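Home Shop New In Kitchen & Table Bath Gifts Delivery Contact

The Desar Table Cloth – Soft Plaid

September 20, 2018
By the Sillance shop desk

We have been selling tablecloths at Sillance for a good long while now, and if you had told us a few years back that the one people would write to us about most would be a fuzzy one, we would have laughed (kindly). But the Desar arrived in May, we put one on the big table in the packing room to see how we liked it, and there it has stayed, apart from its turns in the wash!

It's a brushed cloth, closer to a light blanket than to the crisp cotton sort you iron for company, and it is just lovely under your forearms on a cold morning. Cups go down quietly on it, and it hides the scratches on an old table better than any polish we've tried. Ours gets used for everything – wrapping orders, folding towels, sorting out the drawer of odds and ends that every house seems to have.

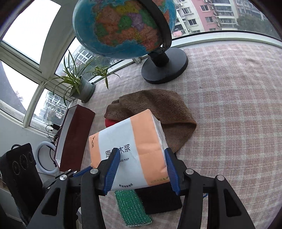

Can I put the Desar in the dryer?
Use the lowest heat setting and take it out while it is still a little damp, then lay it flat over the table to finish. High heat will flatten the nap.

The pink and white plaid is the color we keep on the shelf all year. It sits well with brown and other warm shades, and it is cheerful without taking over the room. Wash it at 30 degrees with like colors, skip the fabric softener, and give it a good shake outdoors first if there have been crumbs. A soft clothes brush brings the pile back up nicely. Please don't set a hot pan straight on it – use a trivet, as you would with any napped cloth.

The Desar is woven for us by Eglītis, who also make our winter throws, and hemmed at the Surkimach workroom. We had 400 made for this first run. The item number is 3313, should you want to order by phone, and you have 15 days to send it back if it isn't right for your table.

Comments

Bought this for my sewing table and my scissors don't clatter anymore. Pins do hide in it though, so watch your fingers.

Is there going to be a round one? I would take two.

Mine shed a bit of fluff in the first wash and hardly any after that. Very cozy, my cat agrees.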